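Unit 6: Clearing and Checking a Timber Tabletop
Course handout, Furnishings and Surfaces
Prepared by Yichen Xiao. Revised 03/01/2019.

6.1 Scope

Unit 5 dealt with floors and fixed joinery. The present unit covers horizontal timber surfaces in domestic use: dining tables, side tables, desks and benches that carry small items during the day and are cleared before cleaning. It doesn't cover stone, glass or sheet metal. Stripping and refinishing are left to Unit 9.

Students should have read the Durkurero notes on surface finishes before the practical. The colour terms used below (blond, honey, mid, dark) are the ones in those notes.

6.2 Terms

Field. The open part of the tabletop, clear of objects.

Margin. The strip along each edge, one hand's width deep. Small items collect in the margin and are often missed.

Footprint. The area directly under an object. A footprint can't be assessed until the object has been lifted.

Tone. The lightness or darkness of the timber as seen under the light available at the time.

Figure. The visible pattern of the grain. Straight, curved and broken figure are recorded separately.

6.3 Light and tone

Most wrong entries on the record sheet concern tone. A pale top shows shadow readily, and a soft shadow with no clear edge is easily written down as a stain or a worn patch. The reverse also happens: a real mark lying inside a shaded area is passed over.

A shadow moves when the light or the person moves. A stain stays where it is. Before entering any dark area, change position and look again from a second side of the table. If there is a lamp in the room, switch it on or off and compare. Record the area as a mark only if its outline holds in both views.

Colour shifts should be treated the same way. A top under mixed light can look warm at one side and greenish or grey at the other with no difference in the timber or finish. Enter a single base tone for the top, taken from the most evenly lit part of the field. Very bright areas are no better than dark ones for this purpose, as glare washes out the grain.

Figure 6.1 is used in the class exercise. Students are to write down the base tone, the figure of the grain and the position of the objects, then say which dark areas would need a second view.
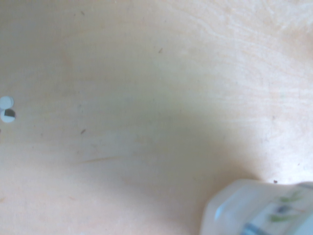
Figure 6.1. Pale timber tabletop with curving grain and a broad soft shadow. Small white discs at left; patterned white object at lower right.

Notes on the exercise:

The base tone is blond. Entries of "honey" have usually been taken from the lower left, where the surface looks warmer.

The grain is faint and is read most easily toward the upper right. "Curved" is the accepted entry.

The large grey-green area through the middle fades off toward the top and right and has no hard edge. Enter it as shading, with a second view required. An entry of "water damage" isn't supported by a single view and will lose the mark for that line.

The discs are margin items. Their material can't be settled by eye, and the entry should read "small round items, white, type to be confirmed". One has a dark patch on it. The patch belongs to the item and isn't to be entered against the table.

The object at lower right is entered as "large item, white, gloss, with green leaf pattern". Its footprint is unassessed.

6.4 Order of clearing

1. Margin items come off first. They are the most likely to be knocked to the floor when larger pieces are moved. Place them in a shallow tray, keeping items found together in the same part of the tray.

2. Unidentified small items are never thrown out. Buttons, tokens and tablets can look much alike at a distance. Anything that may be a medicine is bagged separately and handed to the householder.

3. Large items follow. Lift with both hands and do not slide. Glazed or glossy ware often has an unglazed ring underneath that will scratch a soft finish.

4. Set large items on a folded cloth away from the work area, patterned side up or facing inward. Printed patterns wear faster than the glaze around them.

5. Inspect each footprint as soon as it is exposed.

6.5 Cleaning

Dry dust with a soft cloth, working along the grain. Where the grain curves, follow its general direction and don't try to trace each line.

Damp cleaning uses a well-wrung cloth and plain water. Dry at once with a second cloth. Pap solution may be used on sealed tops at the dilution given in the supply sheet, but not on oiled or waxed timber. If the finish is unknown, use water only.

Do not return objects to the table until the surface is dry to the touch. Felt pads are fitted under heavy pieces where the householder agrees.

6.6 Record sheet

One sheet is filled in for each table. The margin line must be completed even when the margin is clear; write "nil". Leave no line blank.

The Drulden set, held in the workshop, contains 433 completed sheets. Decha Duangkaew re-marked it last year and found that 207 had an entry for a stain or worn patch with no second view recorded. Of these, over 3 in every four came from pale tops. Students may consult the set but not remove it.

6.7 Practical

Each pair will be given one tabletop and 3 loose items. Complete a sheet before clearing and a second sheet after. Differences between the two are to be explained in writing, one sentence per difference.

Bring a tray, two cloths and a pencil. Pens are not permitted near unsealed timber.

Reading for Unit 7: Grallau, sections on cane and woven seating. Shelf number 1319.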